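Questions people ask me about the Kutdale sewing swap

I'm Ga-eun Lim and I run the fabric and pattern swap in Kutdale. I last tidied this page up in April 2024, so if your question's missing, send me a note and I'll add it!

What is it, then?
You bring fabric, patterns, buttons or wool you've gone off, and you take home somebody else's. No money changes hands for the swapping itself. I started it when my own cupboard stopped shutting — it still doesn't, if I'm truthful.
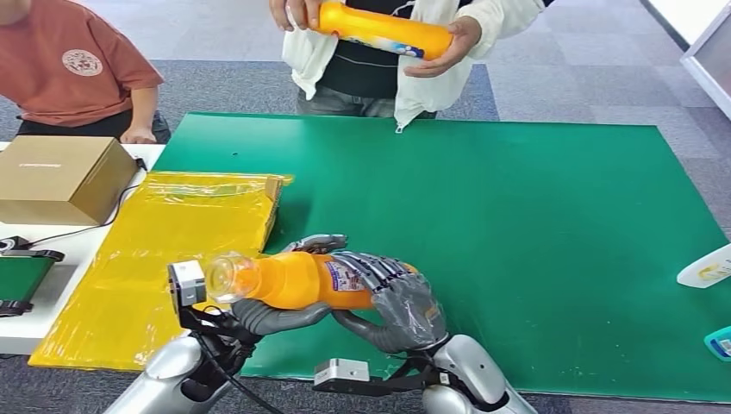
Orange bottle over the green mat.

Do I have to bring something?
It's nice if you do, but first-timers can come with empty hands. After that I'd like at least one piece in the pile, even if it's only a fat quarter.

How big does a piece need to be?
Anything 20 cm across or bigger. Smaller bits go in the scrap sack, and the quilters fall on that like gulls on chips.

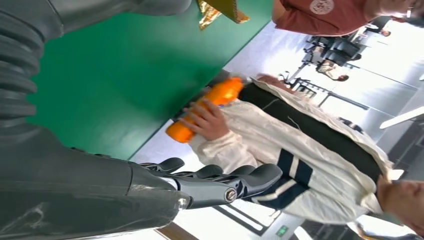
Can I bring my own sewing machine?
Please do, there are plenty of sockets along the wall. Bring your own foot pedal and thread, and have a word with me first if it's an overlocker (they do make a racket).

Where do I park?
Plivside car park is closest and you get two hours there. The 29 bus stops at the bottom of the hill as well, but it's a steep walk up with a bag of denim.

Do you take curtains?
Yes, as long as they're clean and the hooks are out. I spent a whole evening picking hooks out of a pair last May and I'm not doing it again.
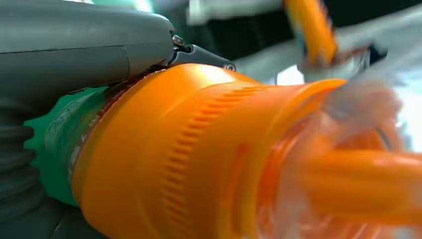
Close up on the orange.

What happens to the leftovers?
Spahić, the upholstery shop, takes the heavy stuff for cushion backs. The rest comes home with me until next time — my poor hallway.

Can children come?
They can, and under sevens love the button tin. Just keep them away from the rotary cutters, please, and keep hold of their hands near the irons.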